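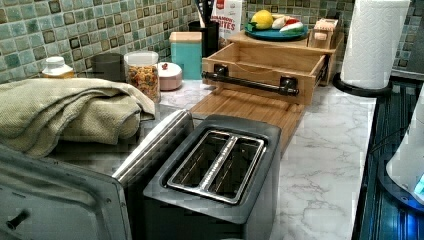
The Hendricks clinic asked in September whether the nutrition sessions were taking time away from regular appointments. They are not. The sessions run after 4 p.m., when the exam rooms are mostly free, and clinic staff do not have to stay for them.

Work completed
We have now held sessions at all 7 clinics in the Stustamel area. A total of 461 patients have come to at least one. Most were referred by a nurse after a high blood pressure or blood sugar reading. Each session lasts 30 minutes and covers reading food labels, salt, and portion size.

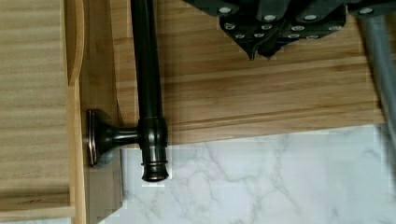 Kitchen counter, detail

The Isetti clinic has the best return rate. Patients there get a reminder call the day before, and we are moving the other sites to the same system. Jitano started late because its room was being painted, and its numbers are still low. We have added an evening session there.

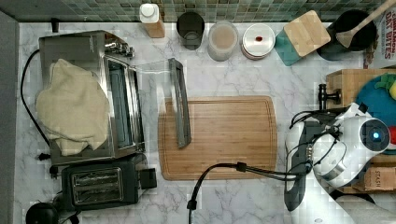

The food diary has been harder. We handed out 100 of them and got back about a third. Patients told us the form was too long and the print too small. The new version is one page, with larger type and no calorie column. It is being printed now and will be used at Jitano first.
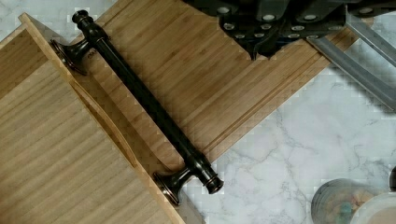
Spending and next steps
Spending is within the approved budget. Printing cost more than planned and travel cost less. We ask to move the unused travel money to interpreter hours, which three of the clinics have requested. Follow-up blood pressure readings are being collected and will be in the next report.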